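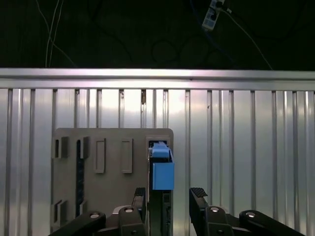

Chapter 9
Comparing Grippers on Small Parts

Chapter 8 dealt with arms and controllers. It treated the gripper as a fixed load at the end of the wrist, with a known mass and a known center. For choosing an arm that is enough. For choosing a gripper it is not, and most of the trouble people have with insertion and removal tasks starts at the fingers.

A wrist camera gives a useful first look at these problems. With two black fingers open below a light blue part in an upright gray panel, the questions of this chapter are already there. Do the ridged pads meet the part squarely? Do the linkages clear the panel as the fingers close? How much of the part is still in view at the moment of contact?

The chapter uses one task throughout. A block-shaped part is seated in a panel, and the gripper must take hold of it, pull it free, and put it back. Three grippers are compared: the Oratgate, a linkage type; the Tremutard, which has parallel jaws on a straight slide; and the Lau, a suction tool with a single cup. All three are run on the same arm with the Pluvivico controller, and the speed limits are left alone between trials.

Each gripper is given 20 practice attempts, which are not scored, and then 1000 scored cycles. Pads and cups are replaced before scoring begins. A complete set for one gripper takes some 12 hours, including the time spent resetting parts that were dropped.

Section 9.1 covers mounting and finger alignment. Section 9.2 explains how to set closing force without a force sensor. Section 9.3 deals with camera placement and what the fingers hide. The results are in Section 9.4, with the failures sorted by cause.

Terms used in this chapter

Stroke: the distance the fingers travel between fully open and fully closed.

Approach angle: the angle between the center line of the gripper and the face of the panel.

Slip: any movement of the part against the pads after the grip has closed.

9.1 Mounting and Alignment

Bolt the gripper to the wrist plate and tighten the screws in a cross pattern. Close the fingers on a flat gauge and check for a gap at either pad. A gap on one side usually means the plate is not seated.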